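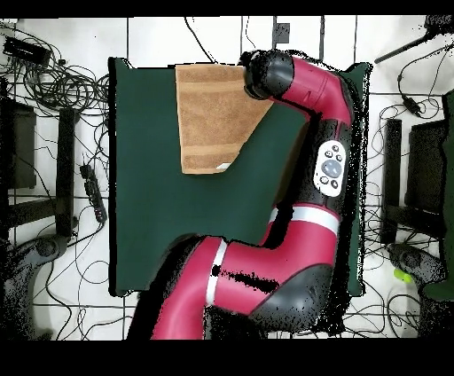 Isabelle Ross had told the others she would have the arm folding by the end of May, and by the middle of December it could fold a towel in half if you put the towel down the way it liked.

The workshop was on the second floor of what had been the Geagea shoe warehouse in Givport. Eleven people paid for keys. Most of them made furniture or fixed bicycles, and they left the back corner to Isabelle. She had the tiled part, where the floor was cold, and she wore two pairs of socks.

She had bought the arm at the Tralent auction for $600. It was red and black and nearly as long as she was tall, and it had come with a box of fasteners that fit nothing on it. The controller she wrote herself. She called the program Ernia, after a street she had lived on, and she saved every version of it in a folder with the date.

Her mother's hands were the reason for the towels. Her mother did the linen for a small motel outside town, and for two winters now her fingers had been closing up on her. She didn't complain about it. She folded with the heels of her hands and the sides of her wrists, and it took her until dark.

"What would it do with a fitted sheet?" her mother had asked once, on the phone.

"Nothing," Isabelle said. "Towels first."

"Nobody can fold those anyway."

On Monday night she got to the workshop after the bicycle people had gone. She switched on the lights over her corner, hung her coat on the drill press and smoothed the towel out on the green table. She used the same towel every time. It was one from the motel, tan, with the label still on it, and her mother had let her keep it because of a bleach mark on the back.

She started Ernia and typed the heading for the log.

18/12/2023. Corner pickup.

On the first try the arm went down too far and pressed on the cloth. She stopped it, raised the height in the program and saved the change. On the second try the finger slid along the hem and came up with nothing. She wrote down both of those.

The third try was better. The arm swung over from the back of the table, slowed down where she had told it to slow down, and lowered itself toward the edge of the towel near the label.

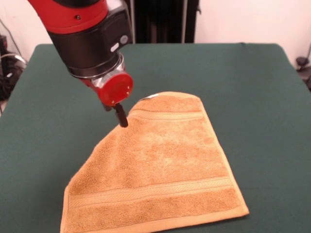 Third try, over the corner by the label.

It closed and lifted. The corner came up. Isabelle kept her hand near the stop button and watched the cloth hang from the gripper while the arm carried it toward her. Halfway across, the rest of the towel began to slide along with it. She had forgotten the weight. A bag of washers was supposed to sit on the far hem, and it was still on the windowsill.

She stopped the arm and let the towel down by hand.

Her phone rang while she was getting the washers.

"Are you at that place?" her mother said.

"Yes."

"Is it warm?"

"Warm enough. How many today?"

"A lot. There was a wedding." Something knocked in the background, probably the dryer. "The owner wants to send it all out. There's a laundry that picks up in a truck."

Isabelle sat down on the stool. "When?"

"After New Year's. He was nice about it. He said I could do the desk."

"Do you want to do the desk?"

"It has a chair," her mother said.

Isabelle looked at the table. She had left the program running, and the arm was holding its position over the cloth with its motors humming. She had not thought about the motel sending the laundry out. She had thought about how she would get the arm down the stairs, and whether the laundry room had the right outlet, and where her mother would stand.

"You should take it," she said.

"I already did. I wanted to tell you before you bought anything else for that machine."

"I haven't bought anything."

"Good."

They talked about Christmas for five minutes. Her mother wanted to know whether she was bringing a pie or only saying so. When they had hung up, Isabelle put the phone in her coat and stood there for a bit with the bag of washers in her hand.

Then she laid it on the far hem, flattened the near corner with her palm and sent the arm back to its starting position. She opened the log.

Try four, she wrote. With weight.

The arm came over again and slowed and went down. It took hold of the corner and lifted it, and this time the far side stayed where it was. It carried the corner across, set it down a little crooked and let go. She measured the overlap. It was off by the width of her thumb. She wrote that down too and shook the towel out.

At the motel her mother would be nearly done with the wedding. Isabelle ran it again.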